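May, workshop notebook, breakfast table

Started 8.40. Same corner, same wooden table, black cloth up behind it with the letters on. The question on the sheet is still "does the layout matter for a two-slice breakfast", and I still think it's the wrong question. Évan says layout is everything. Évan has also never washed up after one of these.

Going back over the notes from the last round before adding to them. The Prareck write-up claims that putting the toaster next to the rice cooker "saves steps". Whose steps? The table is short enough that I can reach all of it without moving my feet. What they probably measured was people getting used to the toaster. No first-time runs were kept apart from the later ones, as far as I can tell, and I've asked twice.

Toast: the dial numbers mean very little. Second batch always comes out darker on the same setting because the slots are already hot. So either we wait between batches or we turn it down a notch, and the sheet allows for neither. I waited. Wrote the wait down in the margin, which Évan will complain about.

Bread: 167 g for the slices I weighed out first thing, all from one loaf. The Flirkora recipe card wants 200 g for two people. I don't know any two people who eat that much toast with rice as well, and I said so when the card first came round. Left the card pinned up, ignored it.

Rice: 132 g dry. Too little for that pot, in my view. A thin layer at the bottom catches before the rest is done, and then somebody blames the cooker. I'd like to try it with double before we write anything about the cooker being at fault. Also the lid. It flips right back, so it needs clear space behind it, and whatever is stored on that side ends up with drips on it. Cloth included. We've had the cloth down to wash once already and it went back up creased, so I wouldn't bother ironing it.

Meat: the Toledo people sent instructions for the meat that assume you have a proper plate warmer. We have a green plate. Fine. Two slices side by side fit on it without overlapping, and a third would hang over the rim. Not convinced the order (meat first, toast second) makes any sense either, as the meat is going cold while you stand there waiting for bread. Tried to find the reason for it in the instructions and there isn't one, only the word "recommended".
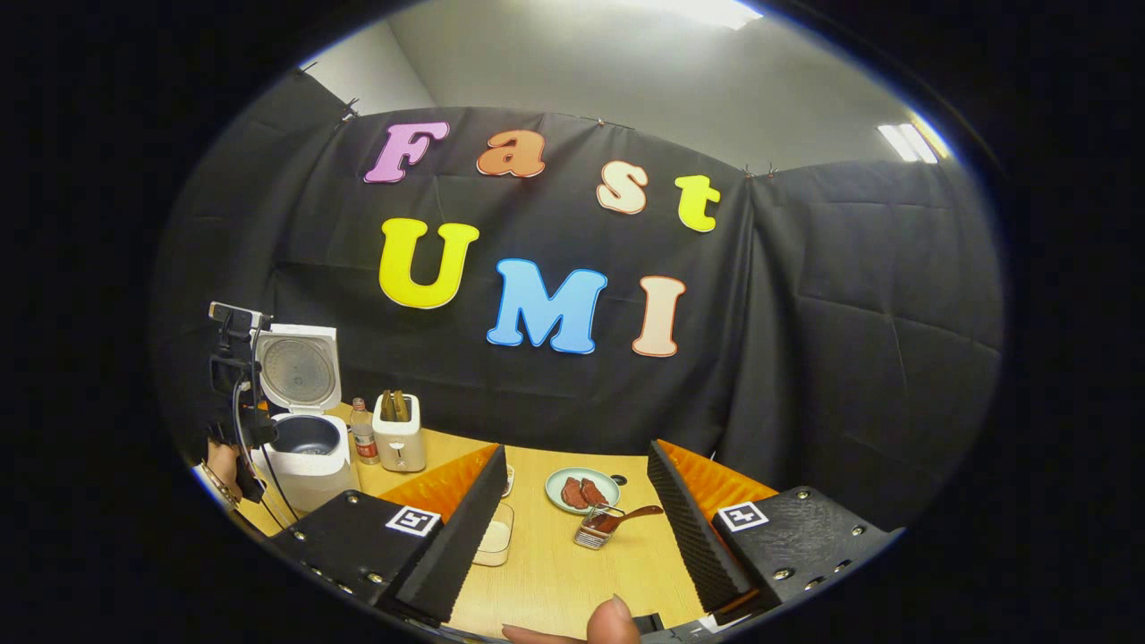 The strainer scoop is the thing I'd argue about most. It gets put down in front of the plate every time, handle out to the right, and I'm told this is deliberate. It has no job once the plate is full. If it stays on the table it should at least live at the back by the rice cooker — or go in the sink, where it's heading anyway. Évan's reply, in pencil on my sheet: "leave it". No reason given.

Same with the little bottle between the cooker and the toaster. I'd keep plastic further from a hot toaster than that. Maybe it's fine. I haven't seen a figure for how warm the side of the toaster gets, and until I do I'm moving it over to the left on my own runs.

Tendow order no. 833 still not here (spare crumb tray, measuring cup). Chase.

To do: double rice. Toast first, then meat, same weights, and see if anyone can tell. Ask Prareck a third time for the first-time runs. Wipe crumbs out from under the toaster before they get pushed along the table again.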